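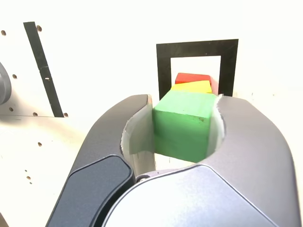 Green block between the gripper fingers, with the yellow and red blocks behind it.

Ullideo Block Stacking Cell: Setup and Care
README, revision 4
Maintained by Marwan Hamdan and Siham Rizk, Deltier Laboratory

Scope

This document covers the preparation, daily inspection and routine care of the Ullideo tabletop cell, together with a short record of the data collected on it. It applies to the arm, the two-finger gripper, the table markings and the block set. The recording software is documented separately in the Sunine repository and is mentioned only where a cell setting depends on it.

Task

The arm builds a tower of three wooden blocks inside the square outline taped on the white tabletop. The required order is red at the base, yellow in the middle and green on top. Small offsets between blocks are accepted. A tower is counted as complete when it stands without contact from the gripper and the red block rests within the outline.

Contents of the collection

Episodes recorded: 317
Episodes retained: 292
Reasons for removal: dropped camera stream, operator stop, outline tape disturbed during the run

Removed episodes are kept in a separate folder and are available on request. They should not be merged with the retained set.

Preparing the cell

Power must be off at the controller before any work on the mounting flange. Check each flange bolt with the torque wrench stored in the tool drawer and enter the reading in the cell log. If a bolt has moved, tighten it, repeat the check on the others and run the full calibration routine before recording.

Inspect the cable at the wrist next. It must follow a smooth curve and must not pull tight when the wrist is turned to either end of its range. Replace any band that has slipped or lost tension.

Open and close the gripper with no block present. Both fingers should travel evenly. Wipe the light inner surfaces of the fingers with a dry, lint-free cloth. Solvents are not permitted on these surfaces. Where an edge has lifted or become rough enough to catch a block, report it to Siham Rizk, who holds the spare parts.

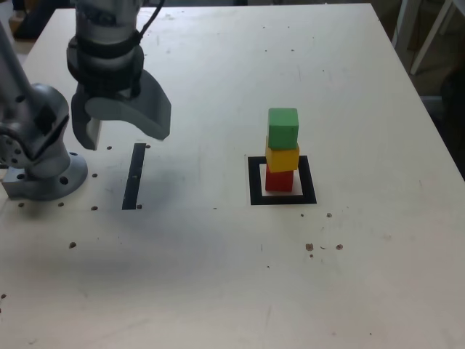 Table markings are part of the calibration and must be treated as such. The black square defines the target area, and the separate black strip is the reference line for the arm's start position. Neither may be moved to suit a particular run. When tape is replaced, lay the new piece along the setting template, press it flat from the center outward and repeat the camera alignment in Sunine.

The drilled holes in the tabletop are to be left open. Do not cover them with tape or fit hardware in them without the agreement of Marwan Hamdan. Existing scuffs and spots on the surface appear in the recordings and should not be painted over or sanded out while collection continues.

Routine care

After every 64 episodes, stop recording and repeat the finger and tape inspections. Check the blocks for loose splinters at the same time. Light wear is acceptable. A damaged block is replaced with one of the same color from the stored set, and the change is noted in the episode metadata under "block_set".

Known limits

All episodes use one arm, one table and one stacking order. The collection should not be used to estimate performance on other colors or materials. Wear on the fingers and blocks was not measured during collection.

Changes in this revision

The solvent restriction was added, and the October calibration file replaced the earlier one. Requests for corrections should be sent to the maintainers through the Deltier equipment desk, with the cell log page attached.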